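FOR IMMEDIATE RELEASE
13 November 2018

Prodard Teaches a Rover to Stay in Its Lane, One Thumb at a Time

Prodard today announced Pal, a small wheeled rover that learns a route by being driven along it. A person holds the remote and drives. Pal records what its camera sees and what the person's thumbs do about it, and afterward tries to produce the same thumbs on its own. The company has spent a good part of the year on this and would like it known that the thumbs were the hard part.

Pal is meant for grounds crews, who have a lot of lines to follow and better things to do than follow them. It can carry a marking kit, a small blower or a sensor box. What it has lacked until now is any idea where to go, and writing that idea down in code for every school field and parking lot was going to take longer than the grass takes to grow.

So Prodard started with a running track. A track has white lines, a clear edge and a shape most people can steer around, at least on the first lap. Operators drove Pal by remote control for 14 sessions, keeping to one lane, then another, then drifting toward the edge on purpose and steering back. The drifting matters. A rover that has only seen perfect driving has no plan for the day it finds itself with two wheels in the weeds, and Pal's early versions met that day often.

"Our first demonstrations were beautiful and nearly useless," the company said. "Everybody drove like they were taking their road test. We had to ask grown adults to drive worse – and then to recover like they meant it."

The recordings are sorted and trimmed in Giltell, Prodard's own software for demonstration data, which goes on sale alongside the rover. Giltell lines up each camera image with the stick position at that moment and lets the operator throw out anything embarrassing. Sneezes can be removed. So can the lap on which the operator waved to a friend. The blurry images stay in, as Pal will be looking at plenty of those on the job.

Training for a new route takes 3 hours on the Tekport, a base station that also charges the battery. Pal drives itself after that, with the remote still live. Touching either stick hands control back to the person, and the correction is saved as one more lesson. Pal does not take it personally.

The first release handles marked, paved or rubberized surfaces in daylight. It does not handle stairs, snow or marching bands. Prodard expects to add unmarked paths in August, and has already begun warning its operators about the driving.

Pal and the Tekport will be sold as a set, with a first run of 400. Each set comes with 2 remotes, which makes it possible to argue about who is the better teacher.

Track surface and lane lines during work on Pal:
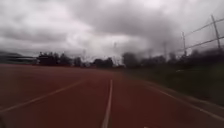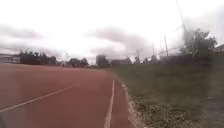 Prodard Press Office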